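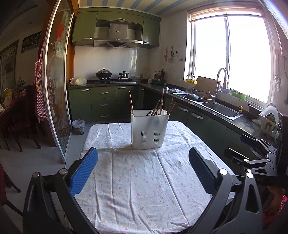

Chopsticks in a white holder on a flowered tablecloth.

Bruvari opens bursary round for students with kidney disease

Last updated: October

The Bruvari fund has opened applications for its second bursary round. Awards of £4,000 are available to students on dialysis or awaiting a transplant who hold a place at a college in Skirkarthorpe or Nemness. Payment is made in two instalments — one per term.

Applicants need a clinic letter and proof of enrolment. The last round drew 200 applications. 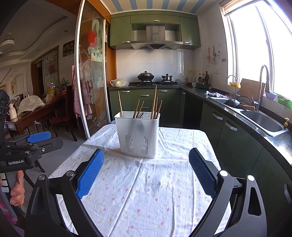 According to Kiiskinen, the first instalment "came in the same week as the rent", and the form took two evenings to complete.

Decisions are issued within four weeks.

This site uses cookies. Accept | Settings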